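Basketball Needs to Stop Hiding Its Youth Leagues

Drivholm won the regional under-16 title in September in front of more than 500 people, which for a youth basketball game in this part of the country is a very good crowd. If you were not in the gym, you could not have watched it. There was no stream. There was no box score until Sunday evening, and when it was posted it had two players listed under the wrong team. The league's own page carried one line with the final score.

I have covered youth and club basketball for a long time, and I have heard every version of the argument for keeping it this way. Kids should be allowed to play without an audience. Cameras bring pressure. Stats make players selfish. There is something to each of these, and I still think the league has it wrong.

Start with the players. The top division has 48 kids on its rosters who are in their last year of under-16 play. A few of them will be offered places in senior programs. The coaches making those offers can't be in every gym, so they go to the games that are close to home and they call people they already know. A guard who plays for Grernis, at the far end of the league, gets seen maybe twice all season. A guard of the same quality at Drivholm gets seen every other week. Put full game video where any coach can find it and most of that gap goes away.

Roel Kramer, who coached the Grernis girls for six seasons, made this point to me after a loss in the spring. "I had a forward who could play for anyone," he said. "I sent out emails. People wrote back and asked for film, and I had half of one game from a parent's phone." She plays at a small club now and likes it there. She might have chosen it anyway, but she should have had the choice.

Then there is the matter of the games themselves. Under-16 basketball is good to watch. It is fast, the defense is uneven, and leads don't hold. In the title game Brekik were down nine at the half, pressed full court for the whole third quarter, and tied it with a corner three. Drivholm answered with the next seven points and never trailed after that. People who follow the senior league complain every winter that the play is slow and too careful. They would like this.
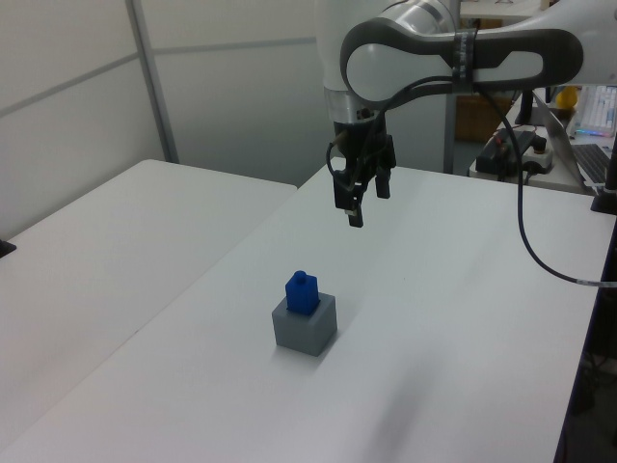
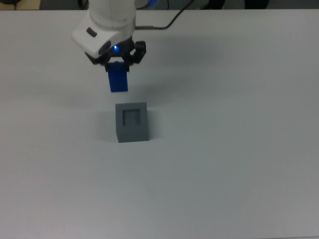
The usual objection is money. The league says it can't pay for production, and if production means commentators and three camera angles, I believe it. But a single wide view from the top of the bleachers is enough for a coach, a grandparent or a fan. Hermans, a club with a smaller budget than most, has put out its home games that way for two seasons. By the club's own count its best one drew 4000 views. There are no replays and the sound is mostly sneakers and whistles. I have never had trouble following a game on it.

What Hermans can't do is make the other clubs join in. When its team travels, the game disappears. The league should require every home club in the top division to post video of its games, and it should help the clubs that can't manage the cost. It already requires them to supply a scorekeeper, a working shot clock and clean towels for the officials. Nobody calls that a burden.

I take the worry about pressure more seriously. Some parents don't want their child's name and face online, and they should have a say. The league could ask for consent at registration, keep the video behind a free login, and turn off comments entirely. Other youth sports have found ways to do this. I would also leave out individual stats below under-14, where half the kids are still learning which foot to pivot on and a scoring list does them no good.

But at 15 and 16 these players train four nights a week. They give up weekends and spend long hours on buses. The ones I talk to want people to see them play, and several were upset after the title game that friends at school had no way of knowing what they had done. A captain who scored the last basket of a championship should be able to show it to someone.

The new season opens with Brekik hosting Drivholm, a rematch of the final. As of this week there is no plan to show it. I will be in the gym, and I would suggest getting there early, as the seats on the home side fill up fast.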